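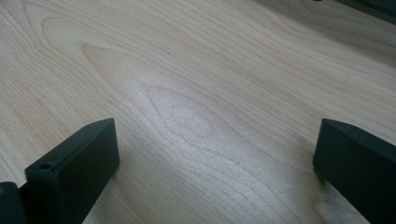

4.2 Wiping and clearing: what the success rate leaves out

Figure 3. View from the hand-held gripper over a pale wooden surface, fingers open. A band of reflected light crosses the middle and lower part of the grain.

Wiping a table is often listed among the chores that machines can already do. We are not convinced. Most of the trials we reviewed count a wipe as done when the cloth has passed over a set share of the surface. A person who wipes a table does something else: they look for what is on it, go back over the spot that resists, and stop when the table is clean. Coverage is easy to score and says little about any of this.

Figure 3 shows how little the view from the hand may offer. The grain forms nested ovals and long arches only slightly darker than the wood around them, and where the reflection is strongest the lines blur. There is one tiny dark speck above the central oval. Lower down, near the right finger, a paler cloudy patch could be a reflection or a mark on the wood. We could not settle the matter from the image, and we see no reason to expect a policy working from the same pixels to do better. A system that treats every such patch as dirt will scrub at light. One that ignores them will leave the ring under a coffee cup where it is.

The Flevolari benchmark avoids the problem by using colored spills on a plain white board. Under those conditions the Jurska policy clears the board in 12 of 14 trials, and the result has been repeated often enough in talks that it now stands for "table wiping" in general. We ran the same policy on grained wood at our Hollis site, with clear water in place of the dye and no other change to the task. It finished 2 of 14 trials by the judgment of a person who ran a dry paper towel over the surface afterward. By the coverage score it finished all of them. The gap between those two figures is the main finding of this section.

It may be objected that 14 trials is a small set, and it is. We would not build a ranking on it. The failures were alike, though: in 6 trials the arm went back and forth over a bright area of dry wood and never returned to the water beside it. More demonstrations might help with this - the authors of the Flestgate study expect so - but their own added data came from the same room under the same lamps, and they report no test elsewhere.

Touch would be the obvious second source. People feel a sticky patch before they see it, and they do so through the cloth. None of the systems compared here used a force reading to decide where to wipe next, although two of them recorded one. Until that changes, we suggest that claims about wiping name the surface, the lighting and the way the result was checked.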